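**Can I choose my room in the Plandale guest house?**
Yes, if you write to us before you arrive. We have double rooms and single rooms, and the price is the same on both floors. We can not always promise the side of the garden.

**What is included in the price?**
Bed linen, towels and breakfast. Parking costs extra – please pay it at the desk.

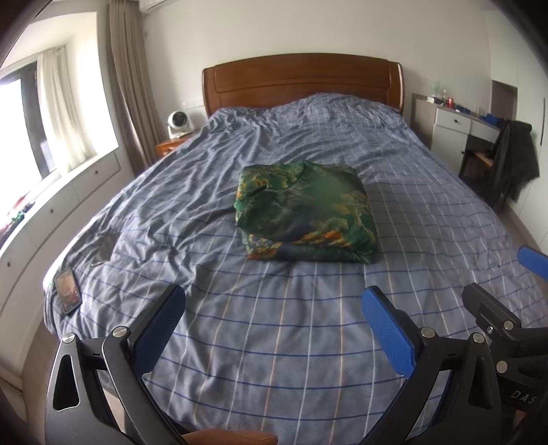 **How late can I check in?**
Until ten in the evening. If your train to Vakent is delayed, call us and we will leave the key in the box by the door.

**Do you accept pets?**
Small dogs only, for a fee of 29 per stay.

**How do I come from the station?**
Take bus 144 and get off at Cavau. From there it is a walk of five minutes, a little uphill.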